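Plinbridge Metal Storage Bottle

Code: 279
Availability: in stock, usually sent within two working days

The Plinbridge is a refillable bottle for people who mix or decant their own oils, waxes and finishes in a home workshop. It keeps light away from the contents and takes up less shelf space than a tin. We sell it empty, with a cap fitted.

The cap is ribbed down the side so you can get a proper grip with oily fingers or thin gloves on. Turn it until it stops, then leave it. Overtightening wears the thread and won't give a better seal.

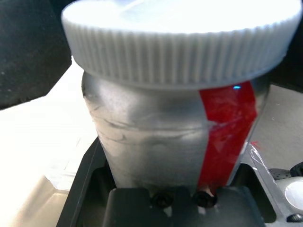
Silver-grey container with ribbed white screw cap and red tape down one side.

Most customers mark their bottles by colour so that similar finishes don't get mixed up. Any vinyl tape will do, and our Morsy tape comes in four colours, sold separately. Wipe the metal with a dry cloth before you stick it down.

Care
Rinse with warm soapy water and dry fully before refilling. Don't put the bottle in the dishwasher. The finish will mark with use – this doesn't affect storage.

Not suitable for food, drinks, bleach or pool chemicals. Store upright, out of reach of children.

Specifications
Capacity: 273 mL to the shoulder
Fill temperature: up to 40 °C
Spare caps: pack of 2, code 273-C

Delivery and returns
Unused bottles can be returned within a month. For bulk orders or trade accounts, contact Danica Atanasov at the Clikach warehouse.

Related products
Morsy marking tape
Lovero pouring funnel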